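Moltton table oil, two months in

I finally finished the can of Moltton I bought in April, so I guess it's time for a review!
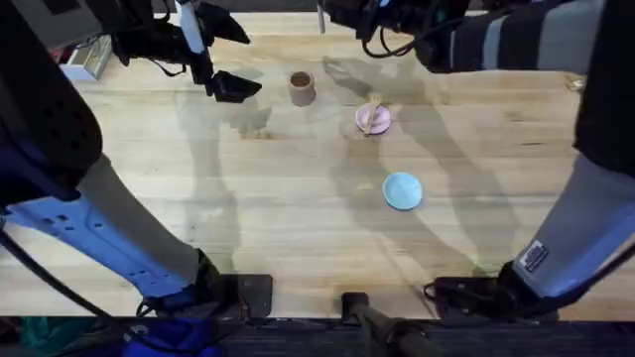
Diane Tremblay swears one coat is plenty and says I'm wasting money on a second. I did two anyway (sorry, Diane) and I'd do it again. It goes on thin, smells a bit like walnuts, and you get about 11 hours before it stops feeling tacky. Coffee rings wipe right off now, though red wine still needs a scrub.

The lid is awful. I bent a spoon on it! The Foslow oil I had before came with a proper screw cap, but it never dried this smooth, so I'm sticking with Moltton.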